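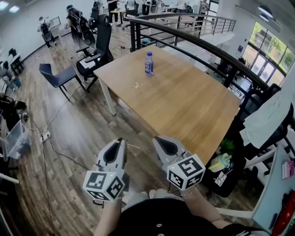

Oil or lacquer for an oak top?? going round in circles

mudlark_ish
Right, need opinions before the weekend. Oak dining table, top has had it. White rings, a sort of grey patch at the end where the plants were, sticky bit where one of the kids had a go with slime. Going to sand it back whatever happens, that part's decided.

Question is what goes on after. Other half wants lacquer, wipe clean, never think about it again. I want oil. Been to Hendricks in Ivport and the lad on the counter said oil, then his colleague came over and said lacquer, and then they had a bit of a row so I left with some sandpaper and a tin of nothing.

Table gets used for everything. Dinner, homework, sewing machine, the lot. Go.

gatepost
Oil. You can fix oil. Lacquer looks lovely until it chips then you're stripping the entire top again.

Trestle_Tess
Hardwax oil, not plain oil. Different animal. Plain oil (danish, linseed etc) will mark if someone leaves a wet glass on it overnight. Hardwax mostly shrugs it off once it's cured. ONCE IT'S CURED. Everyone uses it too soon and then moans.

brackenhill
Going to disagree with both of you. Had a hardwax top for years, hated it. Patchy by the first winter, had to redo the end we sit at every spring. Lacquered it in the end, 2 coats, sprayed by a bloke with a proper booth. Kids have thrown everything at it. Still looks the same.

If you've got small children and you do homework and slime on it, lacquer. Your other half's right, sorry.

gatepost
sprayed by a bloke with a booth isn't the same as lacquer out of a tin with a brush on the kitchen floor though is it

brackenhill
Fair. Brushed lacquer is harder. Foam roller, thin coats, no draught, don't go back over it when it starts to drag. Wouldn't call it difficult.

mudlark_ish
No booth. No bloke. It's me in the back room with the window open.

Should say, is it definitely solid? How do I tell before I go through it with a sander?? Bought second hand off someone in Stukano so no paperwork.

Trestle_Tess
Look at the end of the board. If the grain on the top carries on down over the edge as end grain, it's solid. If the pattern stops dead at a thin line then starts again as something else, veneer. Have a look underneath as well, if the underside's got completely different grain from the top I'd be suspicious.

If it is veneer DO NOT get the machine out. Hand sand, fine paper, stop when it looks half decent. You'll be through to the stuff underneath before you've blinked.

oldcob
What Tess said. Also check for a maker's mark underneath while you're down there. And take a photo of how the legs are fixed if you're taking them off. I had mine off in ten minutes and it took all of Thursday evening to get them back on. Metal legs, all the holes look the same, they are not the same.

mudlark_ish
Just been under it with a torch. End grain! It's solid. Also found a lot of chewing gum, not ours I hope.

gatepost
get in

Trestle_Tess
Good. So, order of play as I'd do it:

Scrape off gum, then clean the whole thing with white spirit and let it flash off.
80 grit only if it's really bad, otherwise start at 120.
With the grain. Always. Cross grain scratches won't show till the oil's on and then it's all you'll see.
Stop at 150 or 180. Any finer and the oil can't get in.
Hoover, then tack cloth.
Thin coat, work it in, wipe off everything that hasn't soaked in. Leave it till next day. Second coat even thinner.

Rags outside flat to dry, not scrunched in the bin. Oily rags can catch fire on their own, I'm not joking.

fenlane
Don't listen to the 150 thing. I went right up with mine, finished with a 3,000 pad. Like glass.

Trestle_Tess
Like glass and how did the oil take?

fenlane
Fine. Bit pale maybe

gatepost
it's sat on top then. give it a year

fenlane
Its been two and it's fine thanks

brackenhill
Nobody's mentioned the grey patch. Sanding might not shift it. If it's iron staining (plant pot stand with metal feet?) it goes deep in oak, something to do with the tannin. Oxalic acid crystals dissolved in water, brush on, leave, rinse, rinse again. Gloves and goggles, and a mask when you sand afterwards, the dust is nasty. Do the whole top, not just the mark or you get a pale blob instead of a dark one.

mudlark_ish
It WAS a metal stand. Ok that explains it. Is the acid stuff something Hendricks would have?

oldcob
Yes, bottom shelf by the wood bleach. Two part wood bleach is a different thing, don't get that one by mistake. It takes the colour out of the oak altogether, mine ended up the colour of a cream cracker.

wick_and_co
Has anyone used the Masus oil? The matt one. Seen it recommended on here before but can't find the thread.

Trestle_Tess
Have used it. Nice finish, doesn't go orange like some of them. Pricey for the size of tin and the lid is useless, decant it into a jam jar once it's open or it skins over. Does smell for a good few days.

gatepost
didn't get on with it. mine stayed tacky

Trestle_Tess
Too thick. You didn't wipe it off.

gatepost
I wiped it off

Trestle_Tess
Was it cold?

gatepost
...it was in the garage in February, so, yes

Trestle_Tess
Well then.

brackenhill
And this is my point. Temperature, grit, wipe off, don't wipe off, don't put a cup on it for a fortnight. Lacquer, you could have it dry in 8 hours and be having your tea off it by the weekend.

oldcob
Dry isn't cured with lacquer either mate. Put a hot dish on it the next night and you'll have a lovely white ring in it.

brackenhill
I said tea not a casserole

oldcob
My mum's table has been oiled once a year for 20 years and it's got marks all over it and I wouldn't swap it. Depends what you want really. If marks are going to wind you up every time you sit down, lacquer. If you can live with a few, oil.

mudlark_ish
Marks wind HIM up. I don't see them.

Update, been reading all this out at dinner. We've sort of settled on hardwax, on condition that I'm the one who redoes it when it goes patchy. He wants that in writing. Getting the Masus matt and the oxalic on the way home from work. Will do a test bit on the underside first where the gum was.

How long before we can eat at it, real answer, not the tin?

Trestle_Tess
Careful use after a couple of days. Coasters and a cloth under anything damp for two weeks. No spray cleaner, ever, just a wrung out cloth.

fenlane
We were back on ours the same night

gatepost
of course you were

wick_and_co
mudlark can you say how the colour comes out on the test bit? Mine's a light oak and I don't want it going yellow. Was going to try the natural one, supposed to have a touch of white in it so it stays looking bare.

mudlark_ish
Will do. One more, do I need to do the underside as well? Properly I mean, not just the test bit. Read that it can warp if you only do one side.

brackenhill
One thin coat underneath, yes. Applies whichever finish. Do the bottom first, flip it, then your good side's done last and not sat on a blanket picking up fluff.

oldcob
Get someone to help you flip it. Said as a man with a bad back.

mudlark_ish
Ok. Acid going on tomorrow morning, kids at their nan's. Back with the test colour when its dry.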